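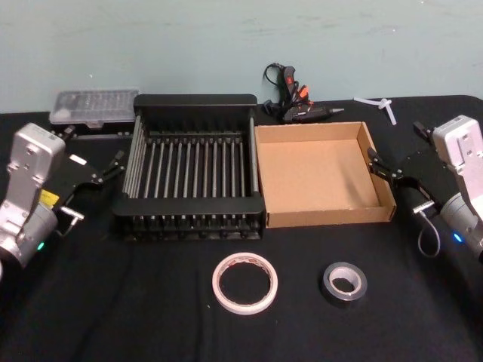 4.2 The dish rack and its neighbors

When we began looking at how people make room for dishes to dry, we expected the sink to be the center of the story, and for a good while we wrote our notes as if it were. The longer we spent with the households in Cenham, though, the more our attention drifted a foot or two to the side, to the rack and to whatever had come to rest beside it. A dish rack is a humble thing and people rarely have much to say about it when first asked (most of our early conversations on the subject were over in a minute), but it holds its place in the room with surprising firmness, and a great many other belongings arrange themselves around it.

Figure 3 shows one such grouping laid out on a black cloth: a black rack with a close row of silver metal rods, an open box of plain brown corrugated card touching its right side, and a clear storage case with small compartments a little way behind. The same three kinds of object came up again and again in the home visits, and each of them stands for a different way of keeping things. The rack is for things on their way somewhere else, the compartment case is for things that have a settled spot, and the open box, bless it, is for everything that has not been decided yet.

Of the 437 diary entries we collected, a good many mention the rack only in passing, as in "moved the rack to get at the box" or "cleared the rack, started again." We were fond of these small remarks and read them closely. They suggest that people think of the rack as something to be emptied before any other tidying can start, even when the tidying has nothing to do with dishes. One participant in the Stoltton group wrote that she could not sort the sewing things until the plates were put away, although the two were kept at opposite ends of the kitchen and she had never once mixed them up. We heard much the same from other homes, usually told with a laugh.

The cardboard box deserves a word of its own. In earlier work, boxes of this kind tend to be treated as packaging, and so as something just passing through the home. Our participants kept them far longer than that. A box that came into the kitchen in November was often still there when we made our second visit, with its contents changed completely and its position hardly changed at all. Several people told us they liked an open box next to the rack since it gave them a place to put the odd lid or jar while their hands were wet, and they saw no particular reason to swap it for something nicer. Two households did make the swap, and both went back to cardboard before the study ended.

Compartment cases behaved quite differently. They were opened less often, they were wiped more often, and they nearly always stood at the back of the surface, where a person has to reach over something to get to them. We had first put this down to a lack of space, but the pattern held in the roomier kitchens too, and we now think that people simply like to have their sorted things behind their unsorted ones. The transparent lid matters here, we believe. A person can glance across and check that the small things are all right without lifting anything.

For the sorting sessions described in Section 5 we kept to this same family of objects, and we asked each of the 7 participants to begin with the rack, since that is where nearly everyone at home had told us they would begin. We did not ask them to work quickly. Some chatted the whole way through and some worked in complete quiet, and we have kept both kinds of session in the analysis, as both sounded very much like the kitchens we had visited.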